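Home | Stories | Archive | About

The Gimton Build

The scheduler at Undalar failed at 02:00 on Sunday. Kilian Schnyder, in week 5 of the trainee programme, held the pager.

He read the log. Drulemik had queued 3,000 jobs and released none. The last commit was his - a retry limit, changed from 7 to 800. The tests had passed. None of them covered retries.

He reverted the change on the Gimton branch and started a build. Lepik, the deployment tool, asked for a second approver. The second approver was asleep. Kilian rang her twice.

"Is it yours?" she said.

"Yes."

"Write that in the ticket first."

He wrote it. She approved the build and the queue began to drain.

12 shares | 3 comments

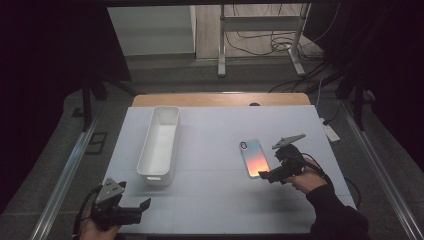

Why couldn't Kilian release the fix on his own?
Lepik would not deploy a build until a second person had approved it.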